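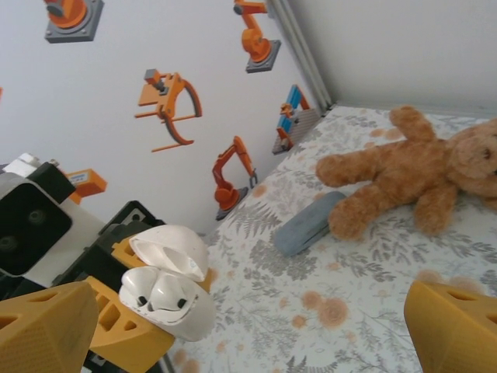

Bear on its back on the fern sheet, blue-gray oval piece tucked in next to it. Machine stickers on the wall behind.

Saturday, toy box day. Writing this fast, have to be out by 4.

Plan was to get the soft things washed and the bed re-covered in the same morning. Mostly managed. Magdalini did the sheet, I did toys, Ville on stickers until he got called away.

Bear
Weighed before washing, 543 g on the kitchen scale. Did not weigh after, forgot. Cold wash in a pillowcase with the Esongate liquid, half a cap, then 40 min in the dryer on low. Left ear seam was going so I put a few stitches in it, tan thread, a bit darker than the fur but you have to part the pile to find it. Pulled on it pretty hard and it held.
Fur came out fuzzier than I remember. Belly was clumped and needed brushing, use the soft pet brush from the Hutero kit and NOT the wire one. The wire one is what did the thin patch on the old rabbit.
Eyes tight. No cracks.

Sheet
Back to the white one with gray ferns and the orange dots. Helmi wanted the plain one up but it still has the marker stain along one side, so ferns it is. Washed once before use to get the shop stiffness out. It shrank lengthwise some, still tucks in at the back if you start from the back wall and pull forward. Start from the front and you will end up doing it again (I did).
Pale stuff is hard to find on this print. Dropped a white button while mending and spent ages patting around for it. Dark or colored things fine. Would go for a plainer pattern next time we order from Shokri, Lorraine has the swatch card.

Wall stickers
Ville wiped them down with a damp cloth, no spray. The orange gripper one was lifting at a corner, pressed back and rubbed with a spoon. Check it next week, if it lifts again peel and use the glue dots. Everyone still likes the little excavator-looking one with the claw best.

Small stuff
Purple piece (butterfly? bow? candy? we have it down as "bow" on the list, leave it) wiped and back in. Salmon pink one same. Blue-gray oval had lint stuck all over, tape gets it off better then the roller does.
Alarm clock: new battery, set against my phone. It was running slow by 3 minutes before. If it is slow again by Monday's check it goes in the repair drawer. Keep it out of the wash pile please, it was in the basket with the bear when I picked it up this morning and only the weight gave it away.

Everything back out on the ferns after lunch, bear toward the back, clock over to its right, small stuff in front. 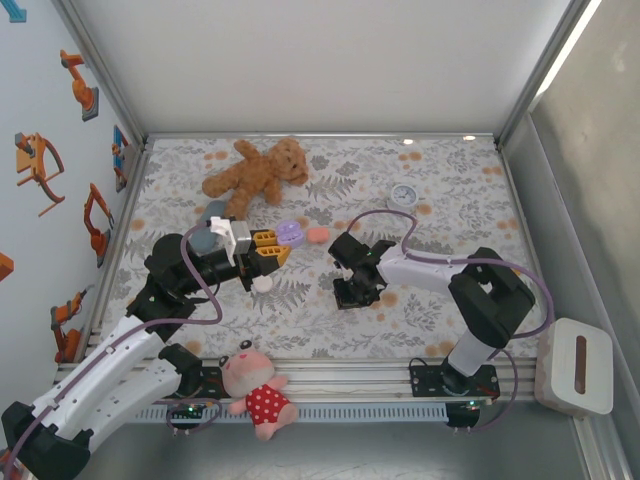

Left to do
- plain sheet, try the oxygen soak on the marker. Ostap says overnight, I would go two nights
- rabbit patch -- fix or retire? ask Lorraine
- new lids for the Jundov bins, 3 of them don't close
- write the wash settings on the inside of the cupboard door so it isnt only in here
- tan thread nearly out, get the lighter shade
- weigh the bear!! want to see if it lost any stuffing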